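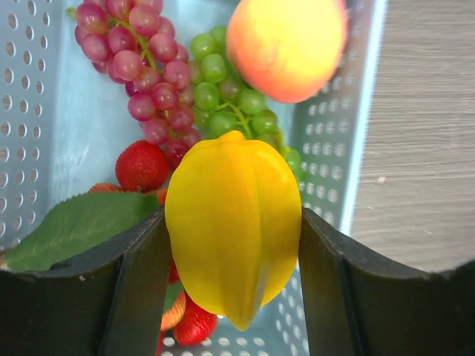
Lecture 4: Gathering examples for picking
Course notes, Chae-won Kang

Last week we spoke about the policy. Today we speak about its food — the demonstrations.

One demonstration is one complete pick, from the open gripper to the release. In the Durneo exercise each group records 15 of them per fruit. Please move the fruit in the basket between recordings. If the star fruit always stands in the same place, the model learns the place and ignores the fruit.

Grapes are difficult. The bunch hides its neighbors, and the wrist view changes much when the fingers come close. Record these picks slowly.

Keep your failed picks also, but in a separate folder, with one line on what went wrong. Bo-ram Jin will collect the folders on Tue 22 October.

Reading: chapter 9, only the part on varied starting positions.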